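# The Long Way Around a Harmonica

My grandmother kept her harmonica in the drawer with the dish towels, and for most of my childhood I assumed that was where harmonicas lived. She played it in the evenings, standing up, usually with one eye on a pot, and she only knew hymns and one slightly rude song about a ferryman. When she died the harmonica came to me, along with the towels, and I did what I suspect a great many people do with a small inherited instrument. I blew into it twice, felt sad, and put it back in a drawer.

That was years ago. What got it out again was a flyer in the window of the bakery in Drarneck, where I had moved for work and where I knew almost no one. "Harmonica for Grown Beginners," it said, in green marker. "Upstairs, 7 in the evening. Bring the one you have." I must have read it every morning for a month while waiting for my roll before it occurred to me that I did, in fact, have one.

The class was Nokuthula Xaba's idea. She had taught school music for most of her working life (recorders, mainly, and she will tell you at some length what 39 recorders sound like in a room with a tile floor) and when she retired she wanted to teach people who had chosen to be there. She picked the harmonica because it's cheap, it fits in a coat pocket, and it's very hard to make a truly ugly noise on one. You can make a dull noise, or a wheezy noise, and I have made plenty of both, but the notes are laid out so kindly that if you just breathe in and out over the first four holes you get something like a train going home.

She starts everyone with breathing, and I mean weeks of it. We sat in a circle with our harmonicas in our laps and breathed from the belly while she walked around behind us, and I remember thinking I could have done this at home for free. Then one evening she let us play a single long chord together, in and then out, and the whole room seemed to swell up and settle again, and the man beside me said "Oh!" out loud, like somebody who has been handed a baby.

The man was Tarmo Adomaitis. He drives the delivery route between Rampersad and the coast, and he had bought his harmonica at a gas station to stay awake. By the time I met him he'd taught himself most of a polka, all of it backwards as far as the breathing went, and Nokuthula made him start over. He was gloomy about that for a good while. He's the best of us now by a long stretch, and when he bends a note down low you can feel it in your chair.
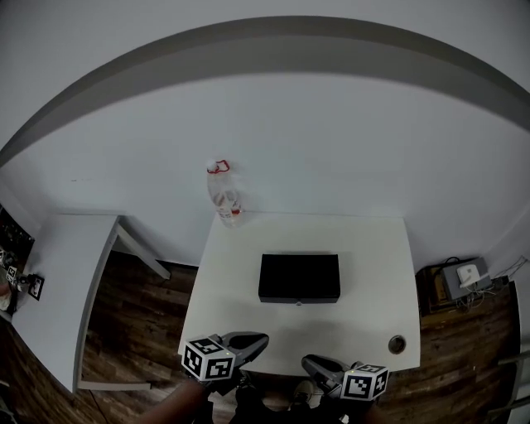

Bending is the thing everyone wants to learn, and it's the thing that can't really be explained. You change the shape of your mouth and the note sags, the way a voice does when it's tired or teasing. Nokuthula says to think of the word "you" and then the word "yaw." Larasati Setiawan, who joined us in August, says to think of a yawn you are trying to hide from your boss. Neither one worked for me. I practiced in the car with the windows up, and in the bathroom with the fan on, and got nothing except a sore lip and a growing respect for anybody who has ever played the blues. Then it came while I was waiting on some rice, with my mind on something else entirely, and of course I couldn't do it again for another nine days.

I ought to say something about the instruments themselves, as I get asked. A plain ten-hole harmonica in the key of C is what you want to start with. Don't buy the big fancy one with the button on the side, however handsome it looks, and don't buy a set of seven in different keys just yet either, as Khanyisile Nkuna did. She'll be the first to say that six of them sat untouched through the winter. Tap it against your palm when you've finished playing, holes down. Let it dry in the open air for a bit before you close it up. And try to drink some water before you play and skip the cookies until after, a rule our group breaks every single time.

My grandmother's turned out to be in the key of G, lower and softer than everyone else's, so for a while I was out of tune with the whole circle. I bought a C to use in class and felt disloyal about it. When I told Nokuthula she had me bring the old one in, and she turned it over and looked down the holes and asked what my grandmother used to play. I said hymns. "Well, she'd want it low," she said. "She was singing along in her head."

I hadn't ever thought of that. I had it repaired after that by Lungile Molefe, who has a workbench at the back of a bicycle shop in Skoltwood and who fixed two dead reeds with a sliver of brass and a great deal of muttering. He guessed it was close to 90 years old, which would mean it was somebody's before it was hers, and I have no idea whose. None of my aunts know either. One of them thinks there was an uncle in Clunska who played for dances, but she also thinks the ferryman song was a hymn.

We still meet upstairs from the bakery. In the summer we leave the windows open, and once in a while a person on the sidewalk will stop and listen and then walk on at a slightly different pace. I've learned three of the hymns so far. I'm working on the ferryman, which has a tricky jump in the second line, and I've only got the first two verses by memory, so if your family comes from up that way and you know how the third one goes, I'd be very glad of a letter.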